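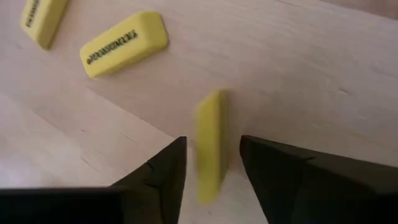 **potholm:** Wedge erasers smear on cheap notebook paper, every single one I've tried. The tan gum kind crumbles all over but at least the pencil comes off!

**walus_desk** (original poster)

Yeah, I've read that a few times in here now, and I'm still going with the yellow ones. My question was more about the desk as a whole. I'm setting up a corner for drawing and for paying bills (same chair, same lamp, not much elbow room) and I can't decide if the erasers live out on the wood or go in a drawer. I like them out. I grab one without looking.

**Hekasard**

Drawer. Mine sat out all of May and went hard and shiny, and then they just pushed the graphite around. Keep ONE out if you must.

**walus_desk**

Mine have never gone hard, and they sit out all year. Is yours in a sunny window maybe? Anyway, the other half of the problem is the lamp. I want it on the left since I'm right-handed, but the outlet is on the right and the cord is still bundled up. 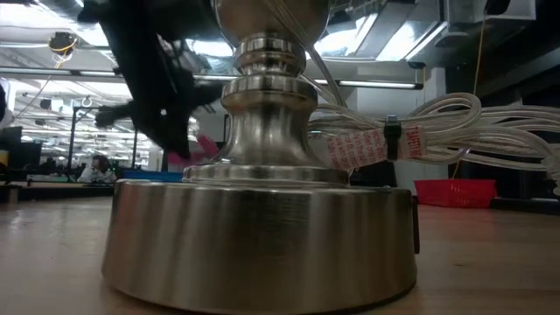 *Lamp base and cord, tie still on*

**potholm:** ooh, I like the ringed neck on that. Very grandma's living room, and I mean that nicely. Is it going to eat your whole desk though? My base is 8 inches across and I've regretted it since day one.

**walus_desk**

Haven't measured it. The desk is 20 inches deep so yes, I'm a little worried.

**Hekasard**

Run the cord behind the desk and leave the extra coiled, with a looser tie. And cut that safety tag off, it'll drive you nuts.

**wako11**

Please don't cut the tag off before you read it, mine had the max bulb wattage on it. I'd also disagree on leaving it coiled, I like a cord stretched out along the wall with clips. For bulbs I went with 600 lumens and it's plenty for pencil work.

**Hekasard**

600 is dim! I'd be squinting by dinner.

**wako11**

Depends on the shade. What shade is going on it, walus?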